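Lennox Community Wash House – progress report to the Skedeck Fund
Oct 6, 2026
Prepared by Sorcha Cowie

What a half year it has been! When we wrote to you in April the wash house had a leaking roof and one working tap. We now open four mornings and three evenings a week, and the evenings are the ones people fight over (politely, with a sign-up sheet).

Work done since the last report

The roof over the drying room is finished. Magnus MacRitchie found slates that match the old ones so well that I can't pick out the new patch from the street. The second boiler went in a week later than planned, as the flue had to be rerouted past the stairwell – the drawings we inherited showed a wall that was never built.

Plumbing on the ground floor is complete apart from the small sink by the back door. Si-woo Hyun has drawn up a new layout for the folding tables and we love it. Two people can finally pass each other with full baskets.

The repair evenings

These started as a side idea of Isla Cowie's and have become the part of the project I talk about most. People bring mending, somebody puts the kettle on, and we have had up to 900 visits counted at the door since spring, far more than we put in our application. A group from the Skorkenier flats comes regularly and has taught the rest of us a way of patching elbows that I had never seen before.

Spending

We are inside the budget on everything but the flue. Gillespie Rutherford moved money across from the signage line to cover it, as agreed with your office by phone, and the signs will be hand painted instead. The Landeo invoice for the boiler has been paid in full and a copy is attached.
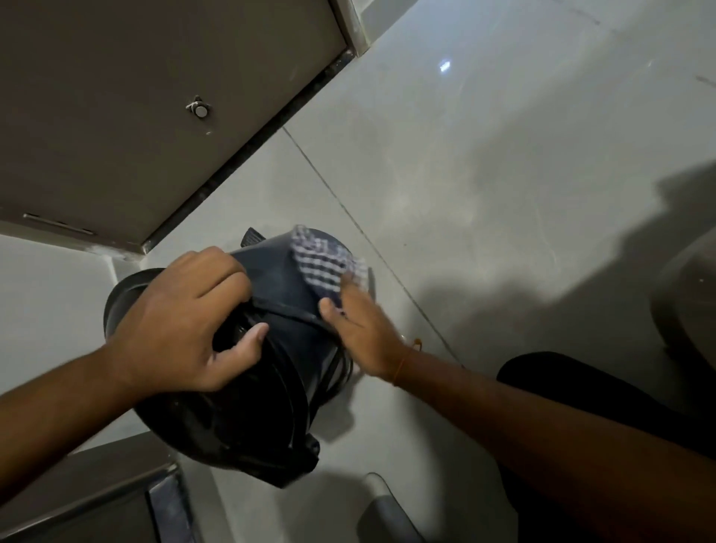 Will the wash house stay open through the winter?

The plan is to keep all the current hours, with the drying room heated on every open day. We have set aside fuel money for five months and will look at the bills again after that.

Still to come

The back door sink, the painted signs, and a proper shelf for the lost property, which is mostly single socks. Si-woo would also like to try a children's sewing hour, and I'd be glad to talk that over with you before we set a date.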